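Tarjetas de acceso en Inham: lo que el folleto no cuenta

Desde marzo, quien quiera entrar en el edificio de Inham tiene que pasar una tarjeta por el lector. Se acabaron las llaves, el cuaderno de la entrada y el "soy el del segundo, ábreme". La empresa que gestiona el inmueble, Festlow, lo presenta como un salto en seguridad y en comodidad. Llevamos varias semanas con el sistema y seguimos esperando que alguien nos enseñe los datos.

Empecemos por la seguridad. El folleto que dejaron en los buzones afirma que el sistema anterior era "vulnerable", pero no cita ni un solo incidente. Preguntamos por escrito cuántas intrusiones hubo el año pasado y la respuesta fue un párrafo sobre estándares del sector. Quizá las hubo. Si fue así, no costaría mucho decirlo.

Luego está la factura. Se han emitido 1.434 tarjetas para un edificio en el que, según el propio censo de Festlow, hay 336 puestos de trabajo. La explicación oficial habla de duplicados, visitas habituales y proveedores. Puede ser, aunque salen más de cuatro tarjetas por puesto y cuesta entender que eso sea más seguro que un juego de llaves bien guardado. De esas tarjetas, 152 figuran ya como perdidas o defectuosas. ¿Se han desactivado todas? Nos dicen que "el proceso está en marcha".

La comodidad también depende de a quién se pregunte. El lector de la puerta de Tedesco, la que da al patio, tarda lo suyo en reaccionar y a primera hora se forma cola. Los que llegan con bicicleta tienen que apoyarla en la pared, buscar la tarjeta, pasarla y volver a por la bicicleta antes de que se cierre la puerta. En la entrada principal va mejor, eso hay que reconocerlo.

Queda el asunto del registro. Cada paso por la puerta se guarda con la hora, y Lorkolwood, la proveedora del programa, conserva esa información durante un plazo que el contrato describe como "el necesario". Necesario para qué, no lo pone. Tampoco queda claro quién puede consultar las entradas y salidas de una persona concreta, ni si un jefe podría pedirlas para comprobar a qué hora ha llegado alguien.

Hemos pedido tres cosas: el plazo de conservación por escrito, la lista de quienes tienen acceso al registro y una fecha para anular las tarjetas extraviadas. Festlow se ha comprometido a contestar el miércoles. Publicaremos la respuesta íntegra en el próximo boletín, y si no llega, publicaremos eso. 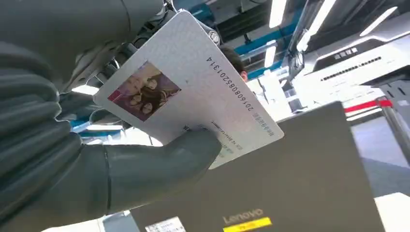
Horario de la cafetería

A partir de este mes cierra a las cuatro. Los 2 microondas del fondo siguen disponibles hasta la hora de cierre del edificio.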